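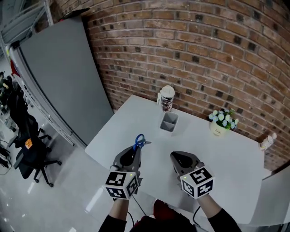 What is a hand-held gripper? It's a robot's gripper with the robot taken away, so a person can carry it around, do a job with it, and record how the job was done.

I keep this page for the Dasia wiki, and it's the one I get the most mail about, so I've let it grow a bit. If you spot a mistake, tell me and I'll fix it. The last big rewrite was April 24, 2020, when I finally threw out the old section on gloves.

Overview

A hand-held gripper has the same jaws you'd put on the end of an arm, plus some way of holding it and some way of knowing where it is. You squeeze, the jaws close. You move your hand, and the position gets logged. Later on, that log can be used to teach an arm the same moves, or (my favorite use!) to find out whether a set of jaws is any good before you bolt it to anything expensive.

Most people work with a pair, one per hand. One is fine for picking things up and putting them down, but so many desk jobs need a second hand to steady something that I'd start with two if the money's there.

Parts

The jaws do the gripping. The body keeps them lined up and gives you a front opening to work through. Behind that there's usually a mount, and in the setup we use the mount is a white cube with black-and-white marker patterns on its faces. The patterns are there for a camera to find. Cubes are handy for this — turn your wrist and one face swings away, but another one usually swings in. A flat marker plate is lighter, and Dušan Kováčik still swears by his, but I lose track of mine every time I reach sideways.

Then there are cables. I like thin ones, run back along the forearm, with enough slack that your elbow doesn't tug at them. Wireless versions exist and I've tried two. Both were lovely until the battery went.

Trying them out

My standard test is dull on purpose. I sit or stand at a plain white table with a few desk things on it: a pen holder, scissors, a small bottle, a potted plant if I'm feeling brave. The idea is to tidy up. Scissors go in the pen holder, the bottle gets moved over, and so on.

Scissors are the best object I know for this. They're thin and slick at one end and all loops at the other, and they want to swing open. Hold them with the loops up and the blades down and you learn very quickly how much grip you've got. Soft jaws pinch well but let the blades drift. Stiff jaws keep the angle and then skid on the plastic. Catrin Vaughan tapes a bit of rubber inside hers, which I thought was cheating until I tried it.

A divided pen holder makes the drop harder, because you have to pick a side and come in straight. I'd leave it empty to begin with and add pens once you stop knocking it over.

Comparing results

The Nowakowski sheet is the one we use at Urkville. It scores each pick from 0 to 3, where 3 is a clean lift, a clean carry and a clean release. Genowefa Żak ran 982 picks with it one July and her numbers are still the ones I check mine against. The Stikbridge crowd prefer plain timing, no scores at all. I find timing rewards people who rush, though it's a lot less paperwork.

Whichever you choose, don't swap jaws and operators in the same session. I did, early on, and had no idea which change I was looking at.

Common trouble

Lost tracking is the big one, mostly from sleeves or the other hand getting in front of the markers. Shiny floors and bright lights can be a nuisance too. Tired wrists come next. Short sessions help, and so does resting the jaws on the table between picks.

See also

Parallel jaws; Marker tracking; Wrist cameras; Two-arm controllers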